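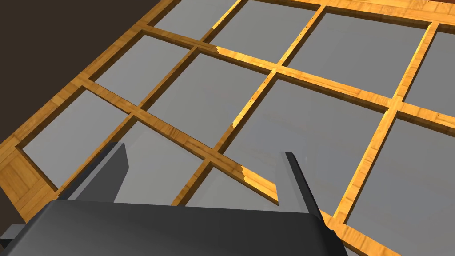 Nukik Grid Pack, release 12

Nukik is a paid add-on for people who already have a simulated gripper and would like it to have a harder time. You get 183 tabletop assets, the wooden grid organizer among them, and 244 start poses.

What you should know before buying

The slats have wood grain. Two of them also have splintered breaks, modeled into the mesh, so please stop filing them as bugs. Compartment floors are plain gray.

Collision shapes are simpler than the looks. Fingers may pass through a splinter without complaint.

No gripper is included. Bring your own and open it wide.

License: one seat, one lab. Plurthorpe resells it with phone support, for those who enjoy hold music.

Maintainer: Duygu Keskin
Last updated: 28 August 2020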